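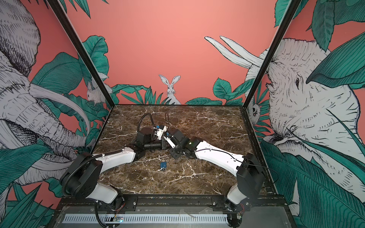

Marble-patterned tabletop, jungle mural on the walls.

Vurnileo Fishers' Cooperative
Minutes, April meeting, opened 6:40 pm

Chair: Saadet Bozkurt. 12 boats represented, quorum ok. March minutes approved, no changes.

1. Mackerel landings
Down again on the Midora side. 32 crates for the whole month across the small boats. Trawlers still working inside the line at night, two members have positions written down. Bozkurt to send these to the fisheries office with a cover letter. Members asked to note time and heading too, last batch was sent back as incomplete.

2. Ice
Akosby wants to raise the price at the dock. Long discusion. Some for paying, some for buying our own machine secondhand. Quote is 3000 before delivery. No vote, back next month with a second quote.

3. Harbor dues
Bill came in higher than agreed. Pastor landing was charged as a full berth, should be half. Chair to call. Nobody pays until its corrected.

4. Imported fish at the market
Frozen stuff sold next to ours with no label of origin. Motion to ask the town for separate signs. Carried, 2 against.

5. Other
Net shed key missing again. Whoever has it, bring it back. Radio check on channel 12 stays at 5 am.

Fuel rebate forms: left over to next meeting, ran out of time.

Closed 8:15 pm.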